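Private member's bill (Denditz Assembly)

A private member's bill in the Denditz Assembly is a proposal for a law brought in by a member who is not part of the executive. Such bills follow a separate timetable from government bills and may not, in their first form, raise a tax or create a new charge on public funds. They are governed by Part 3 of the Assembly's standing orders.

Origin

Under the first standing orders, only the executive could bring in bills. Other members could table motions asking for a law to be drafted, but the executive was free to leave these unanswered. The rule was changed after a petition from the district of Cikness on the marking of rural level crossings. The petition carried 371 signatures and was presented by Inese Ots, then the member for Cikness. Ots moved an amendment to the standing orders in the same session, and it was passed on a free vote.

Introduction

A member who wishes to bring in a bill gives written notice to the clerk. The notice must state the long title, the purpose of the bill and the names of at least two supporting members. A member may have only one bill before the Assembly at a time. Notices received after the start of the August recess are held over to the next session.

The order in which bills are heard is set by ballot. The first 15 drawn are given time on the floor. Those lower in the ballot may still be printed, but they proceed only if no member objects when the title is read.
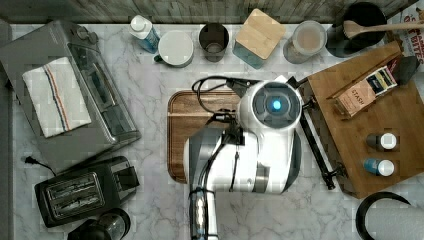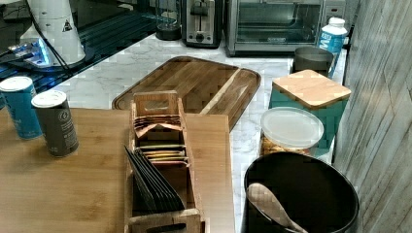 Stages

The first reading is formal and takes place without debate. The second reading deals with the general principle of the bill. If it is agreed to, the bill is sent to a select panel, which examines it clause by clause and may hear evidence from residents and public bodies. The panel may amend any clause but may not alter the long title.

The report stage returns the amended text to the full Assembly. Members who did not sit on the panel may propose changes at this point, provided notice has been given by noon on the previous sitting day. The third reading is a single vote on the whole text.

A bill that has not reached its third reading by the end of the session lapses. It may be brought in again, but it must re-enter the ballot and keeps no place from the earlier session.

Assent and signing

A bill passed at third reading is certified by the presiding officer and sent for signature. The signing is normally carried out in the Rernex Room. By custom the sponsoring member may invite persons connected with the bill to attend, and their names are entered in the journal. Attendance has no legal effect – a bill may be signed in private and is equally valid.

An act takes effect on the date stated in its final clause. Where no date is stated, it takes effect three months after signature.

Named acts

The short title of an act may include the name of a person or place. The practice began with the Ibrahim Act, which set a duty on landowners to fence disused quarries. A later ruling by Olumide Edet, as presiding officer, held that a personal name could be used only with the written consent of the person or of the next of kin. The name has no bearing on how the act is read by the courts.

Drafting support

Members may ask the legal office for help with drafting once their bill has been drawn in the ballot. The office advises on form and on conflict with existing law, but gives no opinion on policy. Members outside the first 15 must prepare their own text or obtain help elsewhere.

See also

Standing orders of the Denditz Assembly
Public petition
Select panel
Short title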